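Skundby Clothing Room — progress report, September quarter

Sorry this is short, wanted it in before the Sunday cutoff.

Sorting first. 439 garments through the room this quarter, against a target of 1000 for the full year, so we're a bit under halfway with plenty still to go. Kids' winter stuff is slow. T-shirts are most of it, same as last time, and they take the longest for what they are. Every one gets laid out flat, collar away from you, pulled square at the shoulders and smoothed down before anything is folded. Skip that and the pile leans over by lunch.
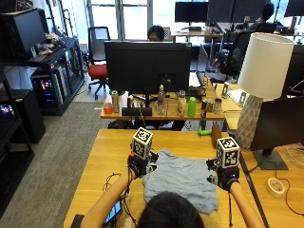
Folding is still done at the light wood table. Tried the floor mats for a week, bad on the knees, gave up. Desk alongside has stayed as the admin end — labels, tape, intake list. We'd like a second table the same height if there's anything left in the furniture line at the end of the year.

Packed and gone out: 191 bundles, all to Gondano. Kocabaş took over the laundering in the second month and turnaround has dropped to 3 days, much better than it was. Invoices to follow seperately.

Spending is on track. Floleo storage tubs came in under quote, the differnce went on hangers and more tape. Nothing else over.

Problems: shelf space, mainly. Also mixed sizes coming in with no labels, which means holding each one up against the size chart and guessing a bit.

Next quarter — clear the kids' backlog, redo the shelf labels by colour, finish the written folding guide (draft is half done). Will send the guide when it's readable.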